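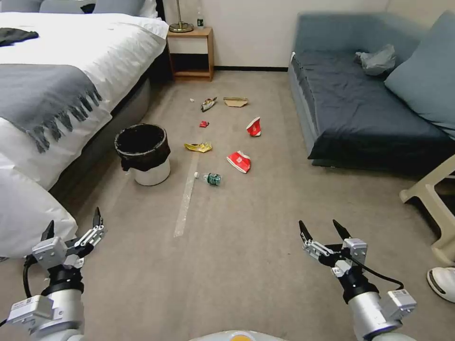
Section 4. Perception Settings for Floor Pickup Tasks

The Ondix perception module builds a list of candidate objects each time the head camera delivers a new view of the floor. Every candidate receives a class, a position, and a grasp score. Items lying flat on carpet, such as the brown cardboard tray, present little height to the depth filter and may be dropped from the list at the default setting. Clear tape on the floor can produce the opposite error and should be masked before a task is started.

4.1 Preparing the Object List

1. Open the Mirani console and select Perception, then Floor Objects.

2. Set the point limit to 1,000 for each candidate. Higher values slow the planner.

3. Lower the height threshold one step at a time until flat items remain in the list for 200 consecutive updates.

4. Draw a mask over any tape or floor marking. Save the mask under the name of the room.

Note: Masks are stored in room coordinates. A mask must be drawn again if the room origin is changed.

4.2 Assigning Arms and Target

5. Mark the trash bin as the drop target. Select the rim, including the folded edge of the liner, as the boundary.

6. Assign each arm a role. In the view that follows, the right gripper is beside a crushed paper cup while the left gripper is near the rim of the bin. 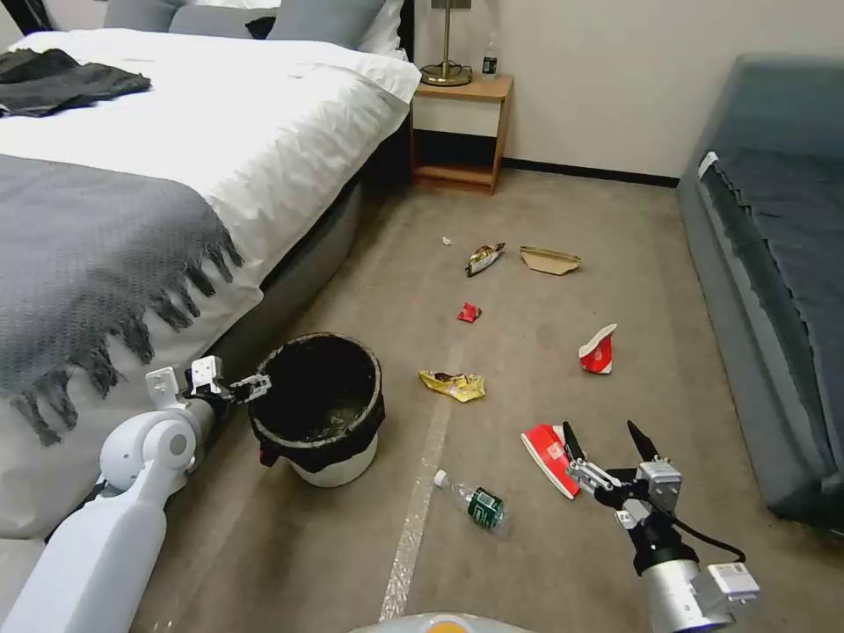 7. Set the clearance between the arms and the bed. Loose fringe on a blanket must be included in the keep-out volume.

8. Select Preview Plan. Confirm that the two paths do not cross, and then select Run.

Caution: Keep the stop control within reach while a plan is running. Do not edit masks or arm roles during motion.

If the planner reports "No valid grasp," return to step 3. Plans saved in Braldale format must be converted before they can be opened in this version.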